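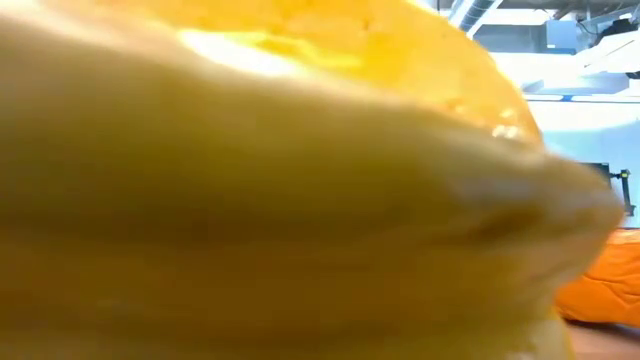
Yellow item close up at the Cekville bench, with the orange one behind. Photo: Endasia

When the view goes yellow

By Jeanine Jansen

The fault that stopped the Cekville sorting cell in June was first logged as a gripper problem. Two technicians spent a morning on the fingers. They swapped the pads, checked the air line and ran the arm through its test moves, and every move came back clean.

The gripper was fine. The software had lost track of how far away things were.

Endasia runs the cell as a trial site for handling soft goods, the squashy, foldable items that most warehouse robots still leave to people. The arm comes from Cakov. The program that decides where it should reach is called Tse, and it works from camera pictures. Hard boxes give it little trouble. A soft item changes shape whenever it is touched, and when it sits very close to the lens it can fill nearly the whole picture. All that is left of the room is a strip down one side.

Tse handled that badly. With so little background to measure against, it treated the near surface as if it were the bench behind it, and planned its next reach from there. On run 596 the arm drove down into a item it believed was well below it, kept pressing, and tripped its force limit. The limit did its job and the arm stopped. Then an operator cleared the alarm from the panel and the arm resumed the same move.

That second part is what the safety people cared about. The operator was standing outside the guard and was not hurt. Under the rules at the time, though, a force trip could be cleared without anyone opening the gate to look, and the arm would carry on with whatever plan it had been following.

Endasia went back through its records. Of 2815 runs stored since the cell was switched on, 40 had a stretch where one item blocked most of the view. Most of those ended without a trip. The arm had reached for the wrong spot, closed on air and tried again, and the run was marked down as a missed pick. Missed picks were reviewed once a month, in a batch, by whoever had time.

"We had the evidence sitting in a folder with a boring name," one of the site engineers told me.

The repair came in stages. Tse now checks how much of the picture is taken up by a single blurred surface. Past a set level it holds the arm still, backs off along the path it came in on and looks again. A second camera, mounted on the far side of the bench, has to agree on the distance before the arm can move down. Clearing a force trip now wipes the plan as well, and the gate has to be opened and closed before the cell restarts.

The changes cost time. Operators say the arm hesitates over bulky items and the hourly tally has dropped. Endasia ran 400 further trials with the new checks in place and recorded no force trips, although the arm held still more often than the engineers wanted. They are still adjusting the level.

Cakov has changed its own manual too. The page on clearing alarms used to be a single paragraph. It now runs to two pages, and starts with an instruction to look at the arm before touching the panel.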